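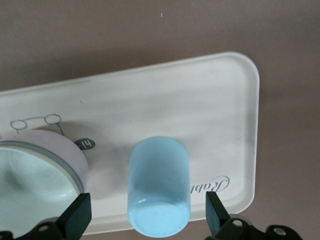
When should an operator stop an episode and discard it? At the moment the written start condition or the written stop condition is no longer met, and before anyone has formed an opinion about whether the motion looked good.

I have spent most of November rewriting our rules for teleoperated tabletop work. The old version ran to 19 pages and was read once per person, on the day they joined. The new one is five pages. What follows is the part I expect to be argued with, plus some notes on where it came from.

Start condition. The arm is at the home pose, the gripper is fully open, and every object named in the task sheet is in view of at least one camera. If the sheet says "cup on tray", the base or the rim of the cup must be on the tray before recording begins. An operator who notices a misplaced object after pressing record does not reach in. They stop, label the episode as a setup fault and begin again. Reaching in was our most common fault under the old rules and accounted for 42 of the 275 episodes we rejected in the last review.

Approach. Fingers straddle the object before they close. We ask for a visible pause of half a second with the object between the fingers. Lucinda Achterberg objected to this on the grounds that it teaches the policy to hesitate, and she has a point. I kept the pause for rigid cylinders and dropped it for everything else. A cup on a smooth tray will slide or tip if one finger arrives first, and the pause gives the operator time to correct the centring.

Neighbouring objects. A finger may pass over a bowl. It may not push one. Contact that moves a neighbour by more than the width of a finger is a fault, whatever happens to the target afterwards. The old wording was "avoid disturbing other items", which Ovidiu Ciobanu and I applied so differently that our labels on the same batch could not be merged.

Printed surfaces. Trays, mats and crockery with lettering or drawings on them are allowed and should be rotated between episodes. Plain white trays gave us a detector that worked very well on plain white trays. The task sheet must name the object and never the print, so "light blue cup" is acceptable and "the cup next to the glasses" is not, given that the glasses are a drawing and the tray will be turned round for the next run.

Wrist camera. Both fingertips must be in view when the gripper is open. Check this after every change of fingers, and check the mounting screws at the same time with the driver, by hand. Looking at them is not a check. I have added a line to the shift log for it.

Labels. Four values only: success, failure, setup fault, operator fault. Veronica Căpraru asked for a fifth, "partial". I said no. In the Nendari set, which did have it, partial was used for anything the annotator found difficult, and the whole category had to be relabelled later. A grasp that lifts the cup and then drops it is a failure. Use the comment field if it was an interesting one.

Safety. None of this replaces the risk assessment for the cell. Speed limits and the hold-to-run control are covered there and I have deliberately not repeated the figures – two copies of a limit will sooner or later disagree.

Open points: whether the half-second pause should be measured from the log or judged by eye, and who signs off a change to the sheet in the middle of a batch. At present it is whoever wrote the sheet. Safta Munteanu has the draft and I will post the revised wording when her comments are in.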